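When Lensa Demissie started writing the floor rules for the household robots at Detora, she thought it would take her an afternoon. "I had a cup of tea and a blank page," she says, laughing, "and I figured I'd be finished before the tea was cold." The first version ran to 3 pages, and by July she had thrown out nearly all of it.

What stayed is a short list that people at the Medina site now know more or less by heart. Both grippers open before the arms go down toward the carpet. A person within reach means a full stop, and slowing down doesn't count. Anything the robot can't put a name to stays where it is until somebody has looked at it – and that last one, she admits, took the most arguing.

"Dörte wanted it stricter, and I wanted it looser, and we were both very polite about it for weeks," she says. Dörte Wunderlich, her colleague on the safety side, had come over from Skarnis with firm ideas about cables. She still has them. A cable on the floor is never litter, in her book, and she'd like every new operator to say so out loud before the first run.

I asked whether tidying up really needs so much paper behind it. Lensa took her time over that one. "A cup is easy, most days. But a shirt on a sofa belongs to someone, you know? So our rule is that cloth doesn't go in the trash, ever, even when it looks like a rag." New operators do up to 100 practice pickups before they're signed off, and she reads the notes from every one of them, which she says is the nicest part of her week.

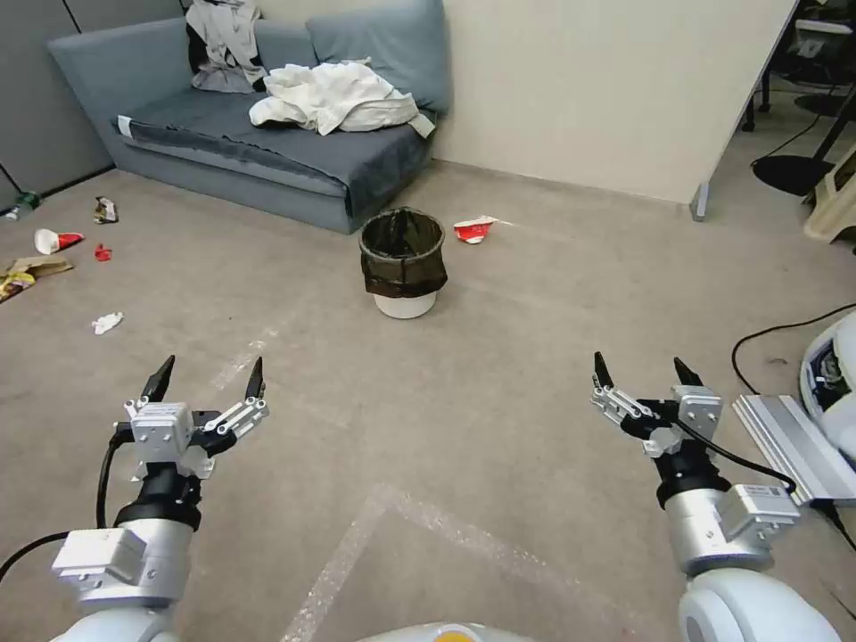
Litter pickup practice, with the wastebasket in front of the sofa.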